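Progress report on Sikard, May
Prepared for the Zadell Fund by Rungnapa Phetsri, Fasville Games

Dear Ming-te,

Thank you again for the patience you showed on our last call, and for the very kind note you sent to the team afterward. I read it out on Friday and it went down well, especially with Kamol, who had been up half the night with the goalkeeper code and needed to hear something nice.

The short version is that the second stage of Sikard is nearly where we promised it would be. Career mode now plays from the first day of preseason to the last match without stopping, and you can take a fourth-division club through three full seasons in a row. Transfers work. Loans work too, except when a player is loaned out and injured in the same week, in which case he vanishes from both squads (Kamol knows why and has a fix in testing).

We had 80 players in the closed test this spring, and they sent us 582 bug reports, so nobody can say they were shy! Of those, 328 are fixed and closed, and another 184 turned out to be the same handful of problems described in different ways, mostly the corner-kick camera. The 70 that remain are being worked through in order of how badly they spoil a match.

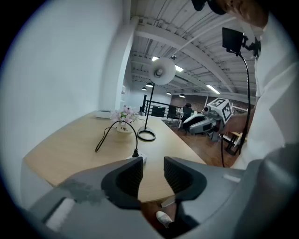 The feature people wrote to us about most was the weather. Chutima Chaiyaporn rebuilt the way the ball rolls on a soaked field, and testers who had been grumbling about long passes all through the first build were suddenly sending us clips of goals scored from puddles. She would like to do snow next. I have told her snow belongs to stage three, and she has agreed, though I notice there is already a folder called snow.

Now for the part that is behind. Online matches are three weeks late. Two players on good connections have a fine time, but when one side has a slow connection the tackles land late and it feels unfair, which is the one thing a soccer game can't afford. Siriporn Phromma has moved over from menus to help, and we have put off the new stadium editor to make room for her. I'd sooner give you a smaller game that plays fair online than a bigger one that doesn't, and I hope you feel the same way.

Commentary is recorded for league matches and still to be done for cup matches. Guillot, the studio we hired for the crowd sound, delivered on time and slightly under what they quoted, so I would like your permission to move what was left over into testing hardware – mainly older consoles, where the frame rate still drops during replays.

Before the next payment we plan to have online matches steady enough for a second closed test, the cup commentary in place, and the loan bug gone for good. If you'd like to play the current build before then, Siriporn can set you up with a key any morning before eleven. Please do bring your nephew again, as his notes on the penalty shootouts were some of the most useful we got.

With warm thanks from all of us,
Rungnapa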